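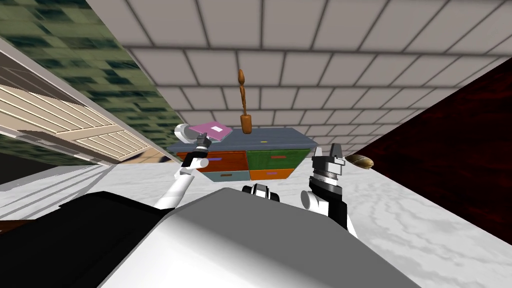 Kuopio, Nov 15, 2021

About us

Grestix is a small company which prepares furnished flats for people who rent them for some weeks or months. We clean, we repair, we put everything back in its place. Today we are 30 people and we take care of 400 flats. Since last year a part of this work is done together with robots, and many customers and job applicants ask us about it, so we have written this page again.

How it began

The company was started by Merja Ojala with one van and a key cabinet. For a long time the work was the same every day: open the door, look in all the drawers, collect what the last tenant has forgotten, write it in the list. It is slow work and it is hard for the back and the knees. When two of our most experienced colleagues had to stay at home with shoulder pain in the same March, we began to look for another way.

What the robots do

Our robot is called Levent. It has two arms, and it is meant for tidying: opening drawers, lifting a book from a dresser, picking up things which have been left on the floor. Before Levent is allowed to try a new task in a real flat, it must do it in simulation. There we can build a room with any walls and any furniture we like, also with colours which no landlord would choose. A dresser with an orange drawer and a green drawer is quite normal there, and so is a loaf of bread on a marble floor.

The simulation software is made by Sumadus, and we build the rooms ourselves. In our library there are now 1757 practice rooms. Impi Ahonen keeps it in order. She cleaned flats with us for many years and she knows better than any engineer where people leave their things.

What has changed for us

When we told about the plan, not everybody was happy. Some colleagues were afraid for their jobs, and we understand this well. We agreed then in writing that no person will be dismissed because of a robot, and this agreement is still valid. You can read it on the wall of the coffee room in the Valtonen building.

The working day is different now. Cleaners do less bending and more checking. Saimi Koskela leads the group that tests each new task, and her people decide if the robot is ready. If they say no, the task goes back to simulation, also when the customer is waiting. Kenneth Haldane teaches the evening course where our staff learn to build rooms and to read the error reports. The course is held in working time and it is paid.

There are things we still do only by hand: windows, ovens, beds, and everything that is fragile or dear to somebody. Talking with tenants is also our own work, and we want to keep it so.

Work with us

We are looking for cleaners and for one person to the simulation group. You do not need a technical education. Please write to Aatos Räsänen at our office and tell in a few lines what kind of work you have done before. He answers in Finnish or English, usually in the same week.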